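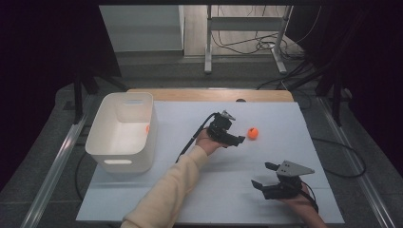

Re: [handsets] Vemgate 4 battery drain after the August update

Quick one before I have to run, sorry for the top of my head formatting.

On Thursday somebody wrote:

> Has anyone else seen the Vemgate 4 lose half its charge overnight
> since the August update? Mine used to drop a few percent while I
> slept. Now it goes on the nightstand full and by breakfast it's
> nagging me for a cable. I have not installed anything new. Turned
> off Bluetooth, no change. The battery screen just says "System" is
> using most of it, and that tells me nothing.
>
> Also does the Undico charger case count as a supported accessory?
> Support asked me if I was using one and got very interested when I
> said yes. Is it worth doing a factory reset or is that just what
> they tell everyone?

Yes, same thing on mine, and on my wife's, and hers is the smaller storage model so I don't think it's that. Both on Paiva as the carrier. Would like to hear from anyone on Wilau who has the update, because my guess is that this is a carrier settings thing as much as a phone thing.

What I've tried so far, in the order I tried it:

Restart. Nothing. Well, one good night and then back to the same.

Battery saver on all night. Helps some, but then my alarm app didn't get its sync and I had a morning I don't want to repeat.

Clearing the system cache from the recovery menu. Hold power and volume down until the logo comes up, let go, then pick the second entry with the volume keys. It does NOT wipe your photos, people always ask. Took 11 minutes on mine with a progress bar that sat at nothing for most of it, so leave it alone and don't panic and pull the plug. Phone was warm for a while afterward. Drain was better the next night, not fixed.

Turning off Wi-Fi calling. This is the one that did it for me. Settings, then Network, then Calling, and they have moved it in the new version so it's under "Advanced" now, for no reason I can see. With that off I'm back to normal overnight. Turned it back on to check, and the drain came back the same night. Off again, fine again. My wife's phone did the same so I'm calling that a match.

Obviously that's no good if you have lousy signal at home and need it for calls. We get two bars in the kitchen and it's enough. If you're in a basement apartment you're stuck until they ship a fix.

If you want to see if yours is the same problem, go to the battery screen, tap System, then tap it AGAIN (it doesn't look like a button but it is) and you get a longer list. Look for "IMS service". If that's at the top with hours of awake time next to it, you've got what I've got. If it's something else, say what and maybe somebody here recognizes it.

On the factory reset — I wouldn't. Not yet anyway. I did one on my old Vemgate 2 for a different problem and spent the weekend putting my bank app back and getting locked out of things, and the bug was still there at the end of it. It is what they tell everyone. If support insists, tell them you did the cache wipe and ask them to put the IMS thing in the ticket, that got me past the first person.

Undico case: they list it on the accessories page so I'd say it counts, whatever the chat person thinks. But try a night without it. It has a little board of its own in there and it talks to the phone to report its charge level, so it could keep things awake. Mine doesn't have a case on at all, so it's not the cause of what I'm seeing, but you could easily have both problems at once. The 2,000 mAh version of the case also gets the percentage wrong after an update until you've run it all the way down once, so dont trust the number on the lock screen.

Rolling back to the July software: somebody will suggest it, somebody always does. The bootloader won't take an older build after this one. I read the release notes (twice) and it's in there, near the bottom, under security. So no.

Things I still don't know: whether airplane mode overnight stops it completely, whether it happens with no SIM in, and if a new SIM makes any difference. Paiva will mail you one free but I haven't bothered yet. If someone has a spare and wants to test, please post what you find, good or bad.

One more, please can people trim the quotes when they reply. The digest was almost all quoted text and I read this on my phone, which as discussed has no battery.

Gotta go, will check back in tonight.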